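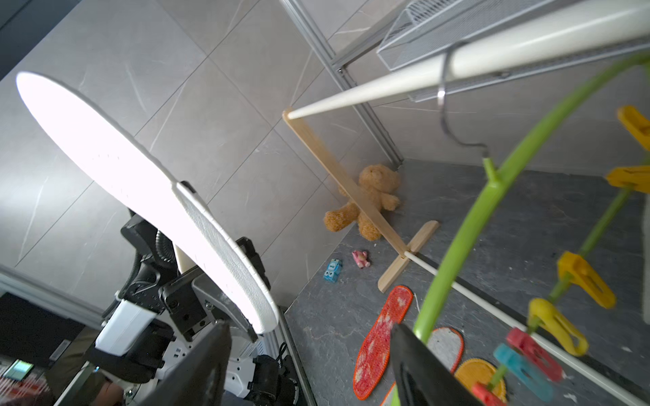
Drying Small Items Indoors: Frequently Asked Questions

Lolby Home Laundry Help

What should I hang on a clip airer?
Socks, underwear, washcloths, baby clothes and thin gloves. Anything heavier than a hand towel belongs on a rack or over a pole.

How far apart should the clips be?
Leave enough room that the items don't touch. Thick socks need more space than thin ones. If you run short of room, do a second load later in the day.

Can I hang the airer from a clothes pole?
Yes, if the pole is steady and the hook fits over it. Check the hook after you load each side. The airer will tip if all the heavy items are on one end.

Do socks go toe up or toe down?
Clip them by the toe. The cuff keeps its stretch longer and the clip mark ends up inside the shoe.

Do different colored clothespins mean anything?
No. Some families give each person a color so that sorting is quicker, but they all hold the same.

Is a tiled room a good place to dry clothes?
Tile stands up to drips better than wood flooring or carpet. Run the fan or open a window. If the room stays above 80 percent humidity, move the airer somewhere else.

How long does a load take?
Thin socks take around 11 hours in a room with some air movement. Cotton washcloths can take longer. Feel the seams before you put anything away.

A clothespin snapped. Do I need a new airer?
Usually not. Replacement pins for the Liew airer come in bags of 25. Unhook the broken pin from its ring and press the new one on.

How do I clean the pins?
Wipe them with warm soapy water once a month and let them dry open. Don't put plastic pins in the dishwasher.

Where do I send other questions?
Write to Ohemaa Darko at the Lolby help desk. Include the name of your airer.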